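Cleaning a tripod head that has gone gritty

My Rumdale ball head started making a noise in May. It was a faint crunch on the pan base, the kind you feel in your fingers before you hear it. I had spent a week shooting on a windy beach with the legs pushed into wet sand, and I had not rinsed anything until I got home. The head still locked, but panning was uneven. It would stick, then let go, and any slow move on video had a small jump in it.

I put off opening it for a month. These are the notes I took when I finally did. They apply to my head and to one other I have since done, a Bernis of similar layout. If yours is a fluid head, stop reading. Fluid heads use a damping grease that is metered at the factory, and I have no experience with refilling one.

What is inside

A plain ball head has fewer parts than people expect. Mine has a housing, a ball with a stem, a lower cup that presses up on the ball, a wedge that the main knob pushes against the cup, and a separate pan base held by a retaining ring. The ball itself runs dry or nearly dry. The pan base is greased. Grit gets into the pan base because there is a thin gap all the way around it, right at the height where sand lands when you set the tripod down hard.

Grit on the ball is easy to deal with. Loosen the main knob, tilt the stem into the notch, wipe the exposed part of the ball with a dry cloth, rotate, wipe again. If that fixes the problem, leave the rest alone. It did not fix mine, and I could tell it would not, as the crunch was only there when the pan knob was loose and the ball was locked. That test takes a few seconds and is worth doing before you pick up a wrench.

Tools

I used a set of hex keys, a pin spanner, a plastic pick, a stiff nylon brush, lint-free wipes, isopropyl alcohol and a small tub of grease. The pin spanner is the only odd item. The retaining ring on the Rumdale has two small holes across from each other, and you cannot turn it with pliers without chewing it up. I borrowed mine from Debashish Pathirana, who repairs lenses and warned me that the tips bend if they are not fully seated. He was right, and I now owe him a pair of tips.

Work over a tray with a raised edge. The pan knob on my head has a nylon plug behind it about the size of a grain of rice. It drops out when the knob comes off, and the head will scratch itself if you put it back together without it.

Taking it apart

Remove the quick release clamp first. Mine is held on with a single hex bolt and had thread locker on it. I warmed it with a hair dryer and it came loose with steady pressure. Do not use the stem of the ball as a lever against the locked head. The lock is strong enough to hold a camera and lens, but a long hex key will put far more torque on it than that.

Next take off the pan knob and save the plug. Then turn the head upside down. The retaining ring is under a thin cover plate on the Rumdale, glued at the rim. On the Bernis there is no plate. The ring has a normal right-hand thread on both. It came off the Rumdale in seven turns, with sand audible in the thread the whole way.

Under the ring is a washer, then the base lifts off. Take a picture with your phone at each stage. The washer on mine has one polished face and one dull face, and I would not have remembered which way it went. 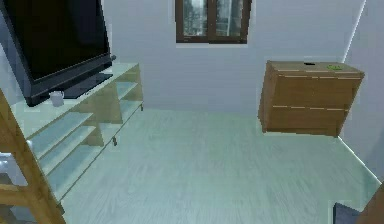 Image: Gunhild Hafþórsson

The old grease was the color of pencil lead. It should be close to clear. I wiped out what I could with dry wipes and then used alcohol on the rest, with the brush for the corner where the wall meets the floor of the housing. Keep alcohol away from printed scales. The degree marks on the Rumdale are engraved and filled with paint, and the paint softened where I was careless. I can still read it, but 90 is now more of a suggestion.

Check the bearing faces under a strong light held low to the surface. I found three fine rings cut into the base, which you could catch with a fingernail. I polished the high edges with a piece of worn 2000 grit paper and a drop of oil, then cleaned everything again. You are only knocking down burrs at this point. If you try to remove the rings themselves you will take off enough metal to leave play in the base, and there is no adjustment for that on a cheap head.

Which grease

This is where I spent too much time. The people who sell heads mostly do not say what is in them. I wrote to Bataineh, the shop where I bought the Rumdale, and got a friendly answer from Hok-lam Tsai saying they do not open them in the shop but that he would stay away from anything with a petroleum base near the nylon parts. I tried two.

The first was a light silicone grease. It was smooth but had almost no drag. With the pan knob loose, the head swung from the weight of a cable. Good for stills, bad for slow video moves.

The second was Drostix, which is a heavier synthetic grease sold in small tubs for focus threads. It has more drag and the drag is even. In a cold garage it stiffens a bit, and I have not tested it in real winter weather. I used a smear the thickness of a sheet of paper on both faces. More than that will squeeze out of the gap and pick up sand, and then you are back to where you began.

Do not grease the ball. I have seen this suggested on forums and I do not understand it. The ball holds by friction. If you put grease on it you have to clamp harder to get the same hold, and the head will creep with a long lens mounted.

Putting it back

Assembly is the reverse, with two things to watch. The retaining ring sets the preload on the base, so how far you tighten it decides how the pan feels with the knob open. I ran it down until it stopped, backed it off an eighth of a turn, and tried it. Too loose, with a slight rock when I pushed on the stem. I went halfway back and the rock was gone. Put a small dot of low-strength thread locker on the ring once you have found the spot, and leave the head upside down overnight so the liquid does not run into the grease.

The second thing is the plug behind the pan knob. Push it in with the pick so that it sits flat before you start the knob. If the knob feels tight in the first two turns, the plug is sideways.

Results

I measured creep before and after with the same camera and lens, tilted down and aimed at a ruler taped to the far wall, and read the center mark at lock and again after 22 minutes. There was no change I could read, before or after, which is as it should be because I had not touched the ball or the cup. The pan is much better. The crunch is gone and a slow pan looks clean on playback. The whole camera and lens load was roughly 633 grams for the first test, so this does not say much about heavy gear.

The job took me an evening for the Rumdale and under an hour for the Bernis. The Bernis belongs to Grethe Baldursdóttir, and hers had no sand in it at all, only grease that had dried to a varnish. It cleaned up with alcohol and needed no polishing. I set her ring a little tighter than mine at her request.

A replacement for my head costs 49 dollars, so the economics are poor if you have to buy the spanner and the grease. I had most of it on hand. I also now have enough Drostix for every focus ring I will ever own.

Ragnheiður Kragh asked in the comments on the beach post if a rinse in fresh water right after the shoot would have prevented this. For the legs, yes, with the sections pulled out and dried before you close them. For the head I would not. Water carries fine grit further in through the same gap. A soft brush around the seam, with the pan locked, is what I do now, and I have started putting a rubber band over the gap when I work on sand. It leaves a mark on the finish that wipes off with a damp cloth.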